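Home Guides Spares Contact

Nuvau Seat and Lid: Fitting and First Clean

Section 3. Fitting the seat

You'll love how quickly this goes on, and you can do it all by hand!

1. Wipe the rim and both fixing holes, then let them dry.
2. Drop the bolts through the hinge plates and start the wing nuts from underneath.
3. Shuffle the seat until it sits square over the bowl.
4. Tighten each nut a little at a time, swapping sides as you go.

CAUTION: Finger-tight is enough. Pliers can crack the china.

NOTE: Missing a washer? Ask for spares pack 377.

Section 4. First clean

A new seat only wants warm water, a drop of washing-up liquid and a soft cloth, and it comes up beautifully. Put the lid right up so it leans against the wall, leave the seat down over the bowl, and you can get to the whole top of it in one go. Do the hinges last, while the cloth is still damp, and keep bleach off the seat altogether.

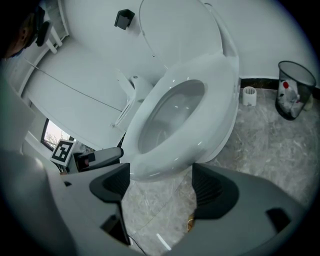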